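Skuver Hand Tool (HT-2)
Hand-held gripper for showing pick-and-place tasks

Home > Teaching equipment > Hand-held > Skuver Hand Tool

Stock: 5 in the rental pool, new units to order
Price: 3,309 for the tool, case and charger, before tax and delivery
Reviewed for Drarnton Equipment Hire by Ravinder Després. Remote-control notes by Chantal Turcotte.

We write our own pages. The maker's leaflet is in the download area if you prefer it, and it is a good deal more cheerful than what follows.

What it is

A two-finger gripper on a handle, with a camera looking down over the fingers. You squeeze the trigger, the fingers close, you pick something up and put it somewhere else, and the tool records the camera view along with how wide the fingers were. Do that enough times and you have a set of demonstrations that can be used to train a robot arm carrying the same fingers. There is no arm in the box. People do ring us and ask where the arm is.

The leaflet says that "anyone can teach a robot in minutes". Anyone can record in minutes, that much we accept. Whether a robot has been taught anything is a question for much later, after the recordings have been sorted, the bad ones thrown out, a model trained on somebody's computer and the result tried on a real arm. None of that is included in the price and most of it is harder than squeezing a trigger.

What we like

The linkage is simple. The fingers move together, the pivots are easy to get at with a small screwdriver, and the ridged pads pull off for cleaning. We have had the same pair of tools in the rental pool since July and neither has needed more than new pads.

You can take it to where the things are. A remote-controlled arm needs a bench, a power supply, a clear space and somebody standing by the stop button. The hand tool needs a charged battery and a person who doesn't mind looking slightly foolish in a stock room. For homes, shops and anywhere with stairs, that settles it.

It is also quicker than remote control for most handling work. Chantal ran the same sorting job with the Skuver and with the Povent remote arm, and gave up counting the difference once it was plain which way it was going. With the hand tool you feel the object push back. With the Povent you are guessing from a screen.

What we don't like

The trigger return spring is too stiff for small hands. Skuver say this is on purpose. We think a softer spring should be offered and have told them so more than once.

The camera blurs when you move fast, and everybody moves fast after the first half hour. The leaflet describes the picture as "crisp in all conditions". Try it in an ordinary room with the curtains half drawn before you believe that. Slowing down helps, more light helps more.

Position tracking drifts if the view goes plain. Point it at a blank wall or hold it very close to a plain tabletop and the recorded path can jump. The software marks most of these jumps, but it doesn't mark all of them, and you will want to look through the recordings by eye.

And it is tiring. The tool doesn't weigh much on the kitchen scales. Hold it out in front of you for a morning and ask your wrist.

Hand tool or remote control?

Chantal's notes, lightly tidied:

Use the remote arm if you want demonstrations that the robot can certainly repeat. The arm made the movement in the first place, so you know it can reach. With the hand tool you can twist your wrist into a shape that no arm on the market will follow, and you won't notice you've done it. I have thrown away a whole afternoon's recordings for this reason. Now I keep my elbow low and pretend my shoulder is bolted to something.

Use the hand tool if the job has a lot of variety in it, meaning many kinds of object or many different rooms. You'll get far more attempts, and the attempts will look more like the real thing.

Don't buy both to begin with. Rent one, find out what annoys you, then decide.

Mixed piles, and the claims made about them

The leaflet promises "effortless picking from clutter". We would like to see that word taken out. A tidy row of blocks on a table is easy work and tells you very little. A proper mixed pile has soft pouches, packets with serrated edges, tubes with metal caps, shiny things, see-through things, and most of them lying on top of each other. The pads grip a rigid box well enough. A flat sachet lying on a folder is another matter, and you will find yourself nudging it to get a finger underneath. Record the nudge. It is part of the task, and a demonstration that leaves it out is no help to an arm faced with the same sachet. 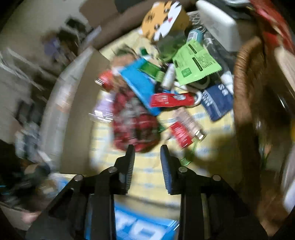

Cloth linings deserve a word too. If your basket or box is lined with something loose, the fingertips can pinch the fabric along with the object, and the finger-width reading looks much the same either way. Pin the lining down or teach people to come in from a higher angle. The Gagnon pads, sold separately, have a slimmer tip and are a little better at this. They also wear faster, and they cost more than we think a strip of rubber should.

Clear plastic is a nuisance for the person as well as for the model. You can see a wrapper perfectly well with your own eyes standing over it, and on the recording it may be little more than a few bright streaks. Remember that whatever is trained on the recordings gets only the camera's view. When we check a batch we watch it without knowing what the person was reaching for. If we can't tell from the recording, we don't expect a machine to.

Shiny caps and glossy packets pick up reflections from ceiling lights. Move the pile or the lamp a little between rounds so the same glare isn't sitting in the same place every time.

How long does it take?

We can't give you a figure and we are wary of people who do. For our own trial, Ravinder did 22 rounds of emptying and refilling a mixed basket before he trusted himself to do it evenly, and those rounds were all binned. Plan for practice that doesn't count.

In the case

Hand tool with ridged pads fitted
Spare pads, one pair
Charger and lead
Wrist strap
Calibration card (keep it flat, a bent card gives bad readings)
Small screwdriver

Not in the case: tripod, computer, recording software licence after the trial period, robot arm, mounting plate. The mounting plate for putting matching fingers on an arm is a separate order, and you should check it against your arm's bolt pattern before paying for it. We don't take plates back once they have been fitted.

Rental terms

Minimum hire is 2 days. Collection before noon, return by 5 pm. Pads count as wear and we don't charge for them unless they come back cut. Please wipe the recordings off the tool before you return it. We wipe it as well, but your files are your own business and we'd sooner not have them.

A half-day session with Chantal can be added to any hire. She will show you how to hold the thing, how to check tracking and how to tell a bad recording early. It costs extra, and if you have used a similar tool before you may not need it.

Questions we get

Will it work with my arm?
Possibly. The fingers can be matched to most mid-sized arms with the plate. Whether the arm can follow your movements depends on its reach and how you record.

Can two people record at the same time?
Yes, with two tools, and keep them apart. If one hand wanders into the other's view you have a recording of a task that includes a stranger's hand.

Can I use my phone in place of the built-in camera?
No.

Does the maker's trained model come with it?
A demo model does. It picks up the objects in the maker's own video. We tried it on the contents of our kitchen drawer and it did poorly.

Is it worth the money?
For a team that already has an arm and someone who can train a model, yes, we think so. For anyone else, hire it first.

Related: Povent remote arm, Gagnon slim pads, mounting plates, spare springs (standard stiffness only)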